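**Can I wash a wool blanket that says dry clean only?**

posted by Enikő Oláh

I inherited a wool blanket from an aunt in Sumska who believed in mothballs the way other people believe in heaven. The label says dry clean only. The cleaner in Hilcombe wants more than I paid for my couch. Has anyone washed one at home and still had a blanket afterward?

**Volker Albers**

I did mine in the bathtub last October. Cool water, a capful of wool wash, ten minutes, no scrubbing. Drain, rinse, press the water out with your hands. Don't wring it unless you'd like a felt placemat. It took two days to dry flat on towels, and the cat considered this a personal gift.

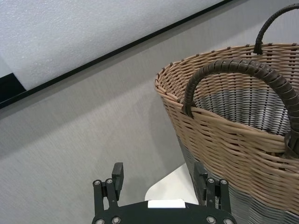 Will the mothball smell wash out too?

Most of it will, but the rest needs air. Hang the blanket somewhere shady with a breeze for a week or so and be patient. White vinegar in the rinse helps a little, and then you smell like a salad for a day.

**Nisreen Daher**

Check the label for a lining or a satin edge first. Mine had one, it shrank at a different speed, and now the blanket is shaped like a bowl.

**Erzsébet Bakos**

just use the wool cycle, mine has been through it up to 100 times. It was 800 forints at a flea market so maybe it isn't wool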